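Informe de prácticas, módulo de Ensayos Textiles. Grupo: Cor Peeters, I-seul Bang y Si-woo Ha.

## 1. Objeto

Comparar la pérdida de absorbencia del tejido de rizo de algodón tras lavados repetidos con y sin suavizante. Se emplearon probetas de dos proveedores, Jidik y Waltari, cortadas en sentido de urdimbre.

## 2. Material

El rizo consta de una urdimbre de fondo, una urdimbre de bucle y una trama. La altura del bucle condiciona la superficie de contacto con el agua. Las piezas se acondicionaron a humedad controlada antes de pesarlas. Toalla de rizo naranja sobre superficie verde oscuro:

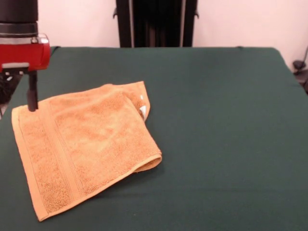 ## 3. Método

1. Lavado a 40 °C con detergente neutro Clerance, sin carga adicional.
2. Secado al aire en horizontal. Los pliegues comprimen el bucle y alteran la medida, por lo que se descartó toda probeta con dobleces marcados. Rizo fruncido y plegado de forma irregular:
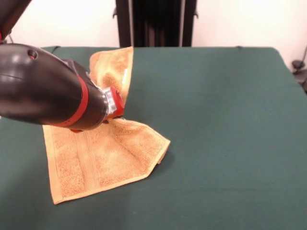
3. Ensayo de hundimiento: se deposita la probeta sobre agua destilada y se cronometra hasta la inmersión completa. Cinco repeticiones por serie.

## 4. Resultados

La serie con suavizante tardó más en hundirse en los dos proveedores. La diferencia fue mayor en Waltari, de bucle más corto. Queda pendiente repetir la serie 4 de Jidik, anulada por un error de pesada.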